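October, notebook 7, Clorstead bench

Continuing the hide glue trials for the Elstead chair repairs. Batch from Pasichnyk, same sack as last time, soaked overnight in cold water and held in the double pot at 60 C. Skin forming on the surface after an hour. Skimmed once, topped up with warm water, stirred.

Joints cut by Zoltán from the beech offcuts, lap type, faces planed and left unsized. Eight pairs in set A (straight glue), eight in set B (glue with urea added as per Hina's sheet). Clamped overnight, then left unclamped on the rack by the north wall. Thulani wants the open time recorded for every pair, so the stopwatch column is back in the table. Straight glue gelled before I had the last two pairs of set A seated. Those two are marked with a pencil cross and should be left out of the mean.

Pull test on the old Domero frame, load to failure. The 2000 N cell is the one fitted. Zero drifted slightly during the morning and I re-zeroed before each pair. Set A failed mostly in the wood, set B mostly in the glue line. One B pair let go at 600 N with a shiny, starved face. Suspect too much clamp pressure there – the squeeze-out was heavy on both sides.
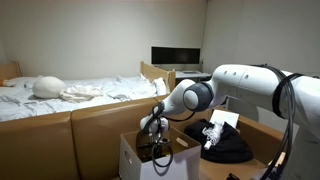 Humidity is the part I trust least. The rack sits near the outside door and the dial gauge there reads higher than the one over the bench. Kristýna suggests conditioning the next set in a closed tub with a salt solution. Until that is set up, the pairs should at least be kept off the open rack. An open-topped cardboard box like the white one in the photo is no use for this, as the air in it follows the room. Lid on, tape round the edge, gauge inside.

Pot notes: glue reheated twice now and smells normal. Thinner than yesterday at the same temperature. Discard after the next use and do not mix the remainder into a fresh batch.

To do:
Set C, half the urea, same beech.
Ask Jaruwan for the calibration sheet for the load cell.
Warm the joint faces before gluing and repeat the two crossed pairs.
New brush. The present one sheds bristles into the joint.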